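Trim kitting cell, Astumthorpe: what changes for the line
Speaker notes, Dayana Nava

Slide 3

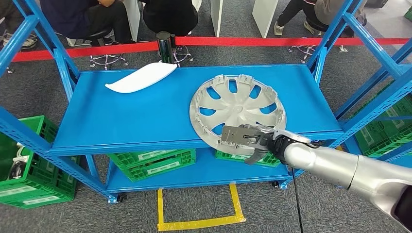
Gripper on the wheel cover rim, upper shelf of the blue rack.

Start with the grip. Jaws close over and under the near rim. Point out the crates on the lower shelf and the yellow floor tape.

Scope: 763 part numbers in the kitting area, 97 assigned to the arm so far. Everything else stays manual.

Staffing: six kitters per shift before, six now. Four rotate through the cell. Lifting and walking go down, exception handling goes up. Iraís Aguirre will cover the new job grades, so skip pay here.

Training takes up to 4 shifts. Contreras runs the first part, our leads the rest. Restart after a fault stop is a kitter task as of May and is in the work instruction.

Expected question: pick rates per person. Cell logs go to maintenance only. Refer to the Bukico agreement, section on data.

Next slide: rack layout.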